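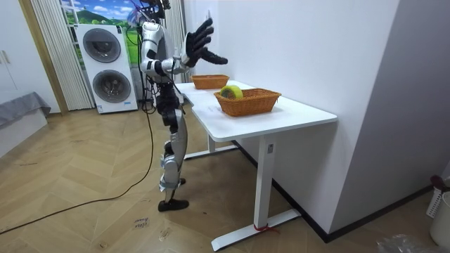 Call for Participants: Sorting and Storing Small Household Items

The Ustano Institute for Home Studies invites adults to take part in a study of how people sort and put away small items at home. The study is concerned with ordinary things such as tape, string, batteries, cards and scissors, and with the baskets, trays and drawers in which they are kept. It is conducted in the furnished apartment on the ground floor of the Clumier Building and is led by Folasade Ogundipe.

Background

A first round of sessions was completed in February. Participants in that round worked mainly with drawers and closed boxes. The present round deals with open containers placed on a desk or table, where the contents remain in sight and can be reached from more than one side.

What participants will do

Each participant attends one session of 97 minutes, including a break. The session has two parts. In the first, the participant stands at a white desk and places items into woven wicker baskets of different sizes, following a short set of written instructions. In the second, the participant arranges the same items as he or she would at home and then answers questions about the choices made.
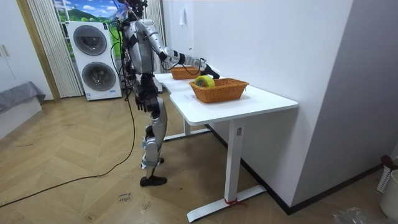
Participants may move the baskets, turn them or leave them where they stand. There is no time limit on any single item, and work is not graded. Staff will record the final position of each item and the order in which items were handled.

A short questionnaire on storage habits at home will be given after the second part. It asks about the rooms in which small items are kept, who in the household puts them away, and how often they are looked for and not found. Any question may be left blank.

Who may apply

Applicants must be at least 18 years of age, able to stand at a desk for periods of 15 minutes, and able to read instructions in English. Eyeglasses and hearing aids may be worn. No experience in housekeeping, retail or storage work is required. Persons who attended a session in the first round are not eligible — their results are being used for comparison. Employees of the Institute and members of their households may not apply.

Payment

Participants receive a payment of 500 Ban credits on completion of the session. Credits may be used at the Institute's bookstore and dining hall or exchanged for cash at the front office. A participant who withdraws after the first part will receive half of this amount.

Privacy

Names and contact details are stored separately from session records and will not appear in any report. Participants may ask for their records to be removed at any time before the results are published.

How to apply

Applications must be made in writing to Efe Balogun, Study Coordinator, Ustano Institute, Clumier Building, Nultden Road entrance. Please state your name, age, a daytime telephone number and the hours at which you are normally available. Applications must be received by 23 March 2006. Those selected will be contacted by telephone and sent a consent form, which should be read in advance and brought unsigned to the session.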